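Slow hands are worth building

Upendo Kashindye
2019-01-18

When I tell people in Prirnville that I spend my evenings on a machine which folds clothes, the first question is always how fast it is. I understand the question. We ask it about cars and about internet, so why not about laundry? But I have come to think it is the wrong first question for anything built at home, and I would like to explain why.

Our workshop is shared. There are 11 members, with very different projects, and everybody pays the same monthly fee. For this money we get the light, the heating and a key. The two arms stand at the end where the old drawing tables used to be, and I work on them with Laizer, who knows motors far better than I do. I come from tailoring. My mother had a repair shop and I sewed there for 16 years before I ever touched a circuit board, so cloth is the part I am supposed to understand.

In December a visitor from the Brastden club watched us for an evening. He was polite, and he told us that we would get on much better with blocks. Blocks are hard, they have corners, and they stay where you put them. He is right in everything he said. Still, I do not have a problem at home with blocks. I have a problem with a basket of washing, and if I am going to give my free hours to a machine, I prefer that it fails at something I care about.

Cloth does not have a shape of its own. It has the shape of whatever you did to it last. You put down a shirt on a padded surface and it makes a small red hill, and from one side you cannot tell a sleeve from a hem.
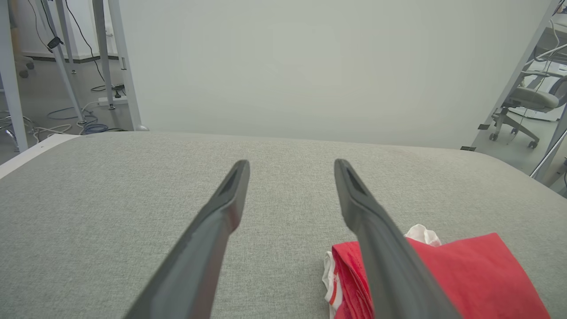

A person solves this with the fingertips, without thinking. You rub a little, you feel two layers or one, you pull, and the thing opens. I did this thousands of times in the shop and could never have told you how. Now I must tell it to a machine, in order, and I find that my own knowledge has many holes. For example, I believed that I always look for the collar first. Laizer watched me and said no, I look for any edge with a stripe or a thick seam, and I work from there. He was correct. I had to be past my fortieth birthday to learn how I fold a jacket.

This is my first argument for the slow home build. It teaches you about the work itself, and it gives you some respect for the people who do this work all day for low wages. A company which wants to sell a folding machine has no reason to care about that. It wants the number of shirts per hour.

My second argument is money, and here I must be fair to the other side. Up to now we have spent 2,589 dollars between us, and for that sum one could pay the laundry on Murketti Street to wash and fold for a long time. My sister mentions this often. I do not have a good answer in dollars. I can only say that people spend the same on a small boat or on skis, and they are not asked how many shirts the boat can fold.

The money also makes us careful in a good way. We cannot buy a new hand each time we are unhappy with the old one, so we print a bracket, put in the screws, try it, and live with the result for a while. We choose small garments with clear colours and good ribbed trim. When a sleeve is held at its end and the body lies stretched over the cushion, you can see where everything is, and it becomes possible to talk about a fold.
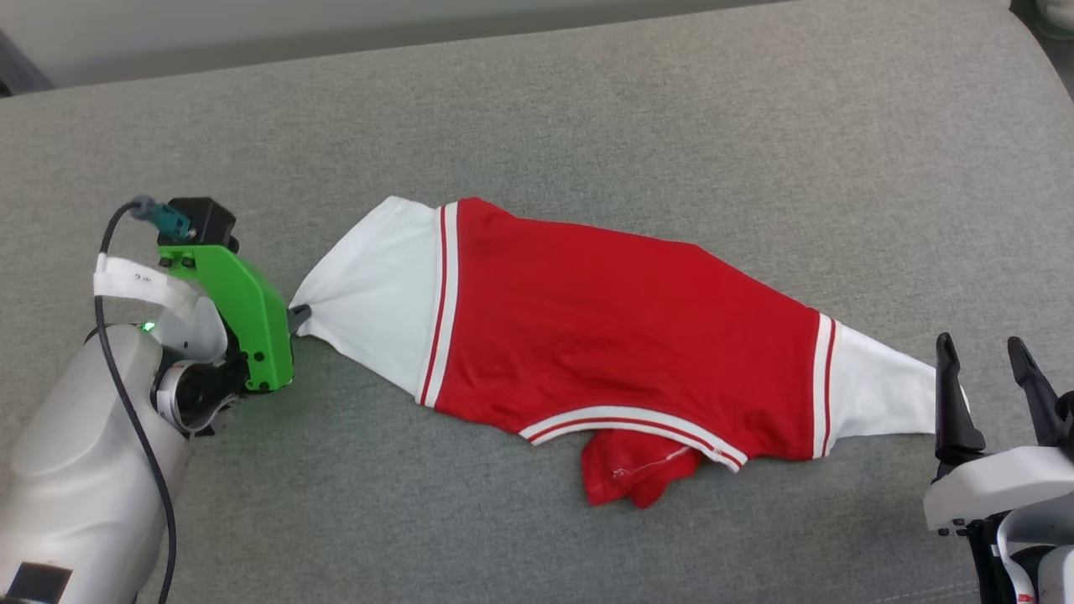 There is a fashion now to say that robots will soon do all the housework, and another fashion to be afraid of it. I think both groups should spend one evening with two arms and one small jacket. They would be less excited and also less frightened. The difficult part of housework was never the strength or the speed. It is that each thing is a little different each time, and a tired person at the end of the day still manages it. We have not paid enough attention to how clever that is.

I do not say that every workshop should build such a machine. Some members here would like our corner back for a bigger saw, and they have a point — a saw is useful to more people. We have agreed to talk about the space again when the lease is renewed. Until then I will continue with sleeves, and Laizer wants to try towels.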